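Questions about the painting "The Crossing at Clellholm"

By Lajos Pálfi
April 27, 2024
14 comments · 5 shares

Since we put the painting on view again in January, visitors send us many questions. I collected the most frequent ones and answer them as well as I can.

Who painted it?
The painter is Gyula Bodnár. He was trained as a decorator of theaters and came to history painting late. He signed the work in the lower left corner, in red, but he did not write the year.

Which event does it show?
It shows the militia of Mendcombe crossing the river at Clellholm at night, before the attack on the supply depot. The local chronicle says that 3000 men crossed. I think this number is too high, but I have no better one to offer.

Who is the officer on the gray horse?
This is Captain Simon, who commanded the rear guard. In older catalogs he is called a colonel. He received that rank only after the war, so the title on our label is "Captain".

Did the crossing happen like this?
Only partly. The letters of the soldiers speak of heavy fog, and Bodnár painted a clear sky with a moon. The boats are also too large. On the other hand, the uniforms are very correct – he borrowed two original coats to study the buttons and the collars.

Is there a second version?
Yes. A smaller one hangs in the town hall of Skomus. In that version the ferryman looks toward the viewer and the church tower is missing. It is probably the earlier one, but we have no document which proves it.

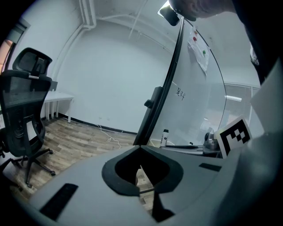

Can I buy a print?
We sell a print in one size, for 5 dollars, at the front desk. The edition is some 100 copies and we will print again if they are sold out. We do not send prints abroad for the moment.

May I use the painting in a school book or on a website?
For school use you can do it freely, if you write the name of the painter and of our collection. For other uses please write to us first and tell us the size and the purpose – we answer usually within a week.

Share this page (5)
Leave a comment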